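Plakus Pauses Two-Arm Sorting Cells After Gripper Fault

FLETON, October. Plakus has paused work on its two-arm sorting cells after a gripper failed to release when the stop button was pressed. No one was hurt.

The fault came up during a tray-clearing task at the Fleton site. A cable on the left wrist had worked against its connector, and the release signal reached the gripper 4 seconds late. The limit is 2 seconds.

"A stop has to be a stop," said Zyanya Cortés, head of safety at Plakus. "The cells will stay off until we can show that it is."

Wandetti, which supplies the wrist cables, will replace them at no charge. Each cell must then pass 2,000 test stops before it returns to service. Plakus expects the work to take 30 days. Customers with questions should contact their Plakus service office.
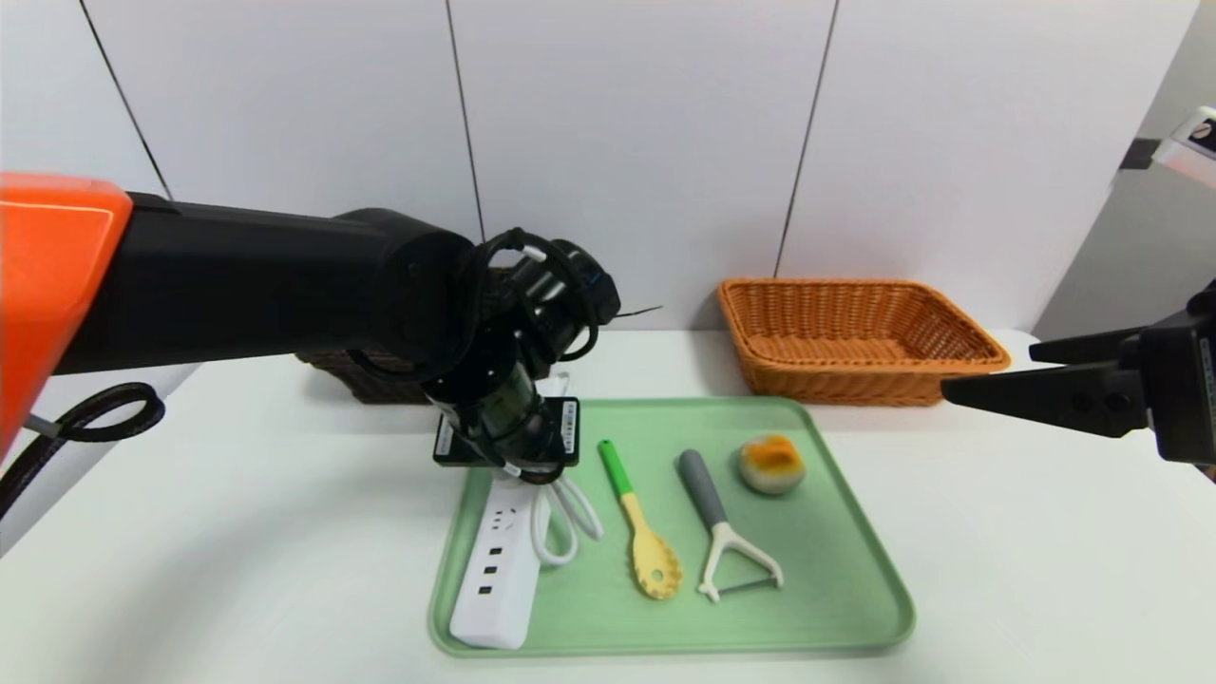
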